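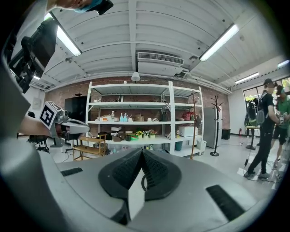
4.2 Recovering the pose of each gripper when the two come close together

Figure 3 gives a good idea of what our tracking software has to work with on an ordinary afternoon. The view comes from the camera on one hand-held gripper, and the second gripper reaches in from the left with its white marker cube on top. The lens is very wide, so the ribs of the ceiling bend strongly towards the edges, and we correct for that bending before anything else is done.

Each gripper's own path is worked out first from its own video, using whatever fixed things the room has to offer. Brick walls, shelving and ceiling ribs are all good company for a feature tracker, although ribs that repeat can fool it into sliding along by one rib, and we spent a good part of August learning to catch this. People in the background are another matter. We mask them with an off-the-shelf person detector before matching, and we do the same, with a fixed mask, for the gripper body and finger pads at the bottom of the view, which move with the camera and would otherwise persuade the tracker that it was standing still.

The two paths then have to be brought into one shared set of coordinates, and the square marker on the cube earns its keep at this point. Whenever one camera sees the other gripper's marker clearly, we get a direct measurement of where the second tool sits relative to the first. We treat each sighting as a soft constraint in a joint optimization, weighted by how large and how square-on the marker appears. A sighting near the rim of the lens counts for much less than one near the middle, and a single poor one can't drag the whole path off to one side.

Of the 1,070 recordings in the Makori set, 149 had too few clear sightings to link the two grippers with any confidence. We were tempted to patch these with a learned guess, and Kipchumba Koech built a very decent one, but in the end we set them aside and kept the guess for the comparison in Section 5. The optimizer itself runs over windows of up to 4,000 poses, with neighbouring windows sharing their end poses so that the seams stay smooth.

One weakness remains, and we would rather own up to it here than leave it to a patient reader. When a forearm or the other tool covers the marker for more than 2 seconds, the link between the paths rests entirely on the separate trackers, and slow drift can creep in. Section 4.3 describes how we look for this drift and where we cut the recording when we find it.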